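1/ Can a machine do your folding yet. Been on at me about this since September, you lot. Spent the morning at Restden finding out. Short thread, on the train, sorry for typos

2/ Not laundry. Paper. Everyone starts with towels but the Bemar shop wants tissue and wrap folded at the counter, so paper it is. Two arms, one purple sheet, go

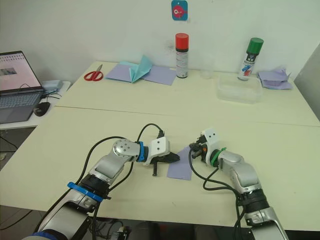 3/ The bit that's hard

Getting hold of it. A sheet lying flat gives you nothing to grab. You'd use a fingernail and not think. Two stiff black fingers haven't got a fingernail. They have to come in at the corner, ruck it up a bit and pinch

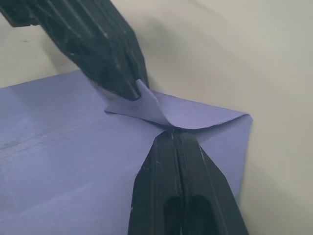 4/ Ayane Amano replied to the last one saying her Saturday girl does 60 an hour while chatting, and what does the kit cost? Fair. Kudo quoted me 4000 for the fingers and mounts alone, arms extra. Didnt ask how much extra

5/ She also asked about creases. Pinching leaves a pucker. Fine for stuffing a shoe box, no good for gift wrap. Surnmont reckon softer tips would sort it, I'd like to see that before I believe it

6/ So. Shop counter: no, not yet. Back room, same sheet same fold all day, nobody waiting: maybe, give it a while. Your ironing pile: absolutley not

7/ Doing shelf stacking next if Bemar let me in. Tins at least stay the shape you left them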